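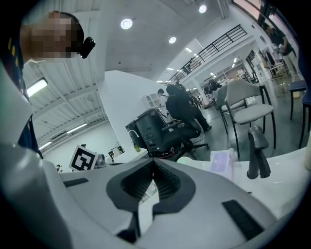
Gripper camera view across the counter, marker standing at the left end

Hand-held gripper kit: buy the Vokine, hire it, or build our own?
Posted in Robotics and Automation > Kits and Hardware

Azlan Mandagi

We're looking at the Vokine hand-held gripper kit for collecting demonstrations and I'd like to hear from people who have used one for longer than a trial. The tasks are ordinary bench and kitchen ones. Pick up a packet, put it in a tub, move a bottle next to the tap, that sort of thing. Later on we want to do some two-handed work, so we would need a second unit.

The photo at the top is from the gripper camera at a white counter. You can see how wide the lens is. It gets the counter, the chairs, the upstairs railing, the ceiling lights and several people all at once. The person at the left has the head camera on, which comes as an extra with the kit.

The quote I have is for the gripper, the camera, a printed marker set, a charger and a year of the Pavarach software, which does the tracking and sorts the recordings into episodes. The head camera is a separate line. Hire is offered by the month, with a minimum of one month, and they take part of the hire off the price if you buy later.

What I want to know:

Does the tracking hold up in a room like this, with a window on one side and lights overhead? The sales page only shows it in what looks like a studio.

Is the head camera worth the money if the gripper already has its own?

How heavy does it feel after an hour or two? Listed weight is 496 grams without the cable. That doesn't sound like much, but I have had trouble with my wrist before and so has one of the others here.

Can you get the recordings out in a normal format if you stop paying for Pavarach?

And has anyone built one from the open plans and been happy with it? We have a decent 3D printer and one person who is good with it, but he is also busy with other work.

We're in Australia, so shipping and repairs matter too. Thanks in advance.

Tarmo Petrauskas

We bought one Vokine kit in January and hired a second for a while before buying that as well. Both get used most days. I'll go through your points in the order you asked them.

Tracking. It works in a normal room. Ours has windows along one wall and it copes. What the software wants is things with corners and texture that stay put, and a wide lens helps a lot there. In your photo it has the railing, the pillar, the chair legs and the ceiling beams to work with, and that is plenty. The parts that give trouble are plain white surfaces close up. If you bring the gripper down over a bare white counter until the counter fills most of the view, the tracking can drift. You have a lot of white counter. Put a patterned mat down or leave a few objects on it that aren't part of the task and it gets much better.

People moving around behind the task are less of a problem than I expected. One or two walking past did nothing to ours. A group standing near the bench and shifting about did spoil a few recordings. I would ask people to keep back from the counter while you record, and move the office chair if someone is going to be swivelling in it.

Direct sun is different. Late in the afternoon the light came straight in at ours and the exposure went up and down whenever the gripper turned towards the glass. We pulled the blind down and that fixed it.

The marker. Stand it up properly and fix it down. Pavarach uses it to set the origin at the start of a session, and if it gets bumped halfway through, everything recorded after that is offset from everything before it. The software doesn't warn you. We lost most of a morning to this. We now screw the marker to a small block and tape the block to the bench. Also keep other items from sitting in front of it. You have a small grey thing right next to yours, which is fine from that angle, but I'd give it more space.

Print quality matters as well. The set in the box is on matt card and works well. We printed spares on glossy paper and they were hopeless under the overhead lights.

Head camera. For single-handed pick and place we could have gone without. The gripper camera sees the fingers and the object, and that's what our training used. For two-handed work I'd get it. When the hands are apart, each gripper camera only knows its own half of the job, and the head view is the one that has both hands in it. It is also good for checking what went wrong in a bad episode. It is small and nobody here minds wearing it, though it does need to sit firmly. If it slips down during the session the view ends up on the person's chest height and the recording is not much use.

The two streams are matched by time. You have to start them from the same laptop or they won't line up. The manual says this in one sentence near the back.

Weight. The listed weight is fair but most of it is out in front of your hand, so it feels heavier than the number. We do 12 minutes on and then swap, or have a break and reset the objects. I can do that for a whole morning. When we tried going for an hour straight, the recordings near the end were noticeably worse, slower and with more missed grasps. If you already have a bad wrist I would hire first for that reason alone. Run the cable over the shoulder and clip it to the back of your shirt. Letting it hang makes the whole thing worse.

Getting your data out. Video comes out as normal video files. The gripper width and the pose come out as a text table with a time stamp on each row. The export still works after the licence ends but new sessions can't be processed. You keep what you have already processed. I'd do an export at the end of every week anyway. The episode labels are stored separately and you have to tick a box to include them, which we missed the first time.

Repairs. This is the weak part. We had a finger mount crack after a drop on a hard floor. The part itself was cheap, but it took 11 working days to get here and there was no local stock. Buy a spare pair of fingers and a spare mount with your order. The black rubber pads wear too, though ours lasted well.

Things I'd complain about: the charger is slow, the power button is easy to press with your palm, and the quick start guide is for an older version of the app. Support does answer emails, usually overnight.

Overall I would buy it again. For you I'd hire one for a month, record the tasks you really want, train something on them, and decide after that. Don't spend the month doing demos for visitors, as we did for the first week.

Jess_benchwork

Built ours from open plans. Parts were a lot cheaper. Time was not. The gripper itself went together over a couple of weekends and the print is simple enough. Getting the camera calibrated took much longer, and we redid it when we changed the lens. If your printer person is busy I wouldn't.

Vistov sell a kit of just the hardware bits (rails, springs, screws, finger pads) which saves hunting for them. Theirs came with the wrong screws in one bag, so check before you start. You still print the shell yourself.

Agree on the marker being fixed down.

Azlan Mandagi

Thanks both, this is very helpful. I hadn't thought about the plain counter being a problem. We'll try a mat.

Tarmo, two more things. Did you have any trouble with the fisheye when training, or do you straighten the video first? And how many people did you have recording? I'm wondering if having different people use it makes the data messy.

Tarmo Petrauskas

We don't straighten it. The bend in the counter edge looks odd to a person, but the same lens is on the robot's wrist, so it sees the same bend when it runs. If you mount a different camera on the robot you will have a problem that straightening won't fully fix. Vokine sell a wrist mount that takes the same camera. Check that it fits your arm before you order. They have a drawing they will send you if you ask.

We have 5 people who record. At first everyone had their own way of approaching an object and it did make the results worse. We wrote half a page on how to start, how to come in, and where to finish, and stuck it on the wall. After that it was fine. I would still use more than one person. The heights are different, the speeds are a bit different, and the robot seemed to cope better with small changes once we had that in.

Also wipe the lens. It sits close to whatever you are handling, and near a sink it picks up spots. We check it at each swap.

Rob H.

I'd look at the Hung gripper as well. Haven't used the Vokine so can't compare. The Hung one is lighter but opens less, up to a mug and that's your lot. No head camera option when I bought mine. The software was free but you do the sorting into episodes yourself, by hand, and it gets boring fast. Good for small packets and bottles. If all your objects are small it might do.

Azlan Mandagi

We've got bowls and a kettle on the list, so the Hung is probably out, but thanks. Going with a month's hire of one Vokine plus the head camera, and I've asked them to add spare fingers and a mount. Also asked for the wrist mount drawing. I'll post again once we have trained something on it.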